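Search this site Search

Tidying the small bench

Members who have used the small bench at Hasier lately will know how much ends up on it. Mahsa Amini has asked that everything be put back at the end of a session. The wire baskets on the walls are there for the small stuff, and tape goes in the long black one at the back.

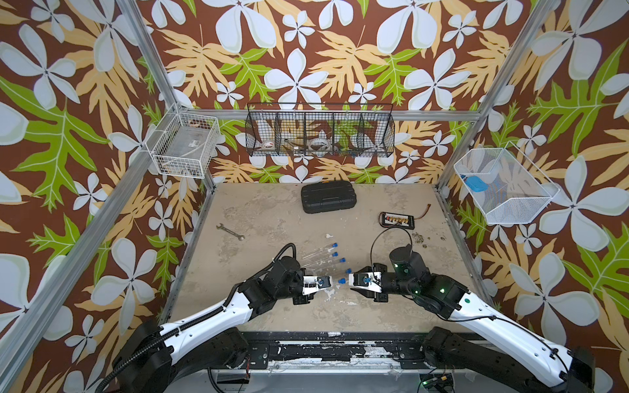 Spanners belong in the drawer under the window. The drawer was relabelled in May and has had very little in it since. Charging boards should be unplugged and handed in at the desk with their leads. Please sweep up paper scraps and crumbs with the hand brush.

Sample tubes are a separate matter. Put the cap back on each tube before it goes in the rack, and keep spare caps in the tub marked Tonel. We ordered 2,000 caps last year and are down to about 212.
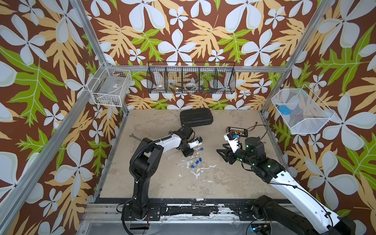

Black carrying cases can stay on the bench if they are shut and pushed to the back. The worktop itself is due a proper scrub, and Parvaneh Soltani has the cleaner and gloves in room 114. Ask her for the key before 15/01/2018, as she is away after that.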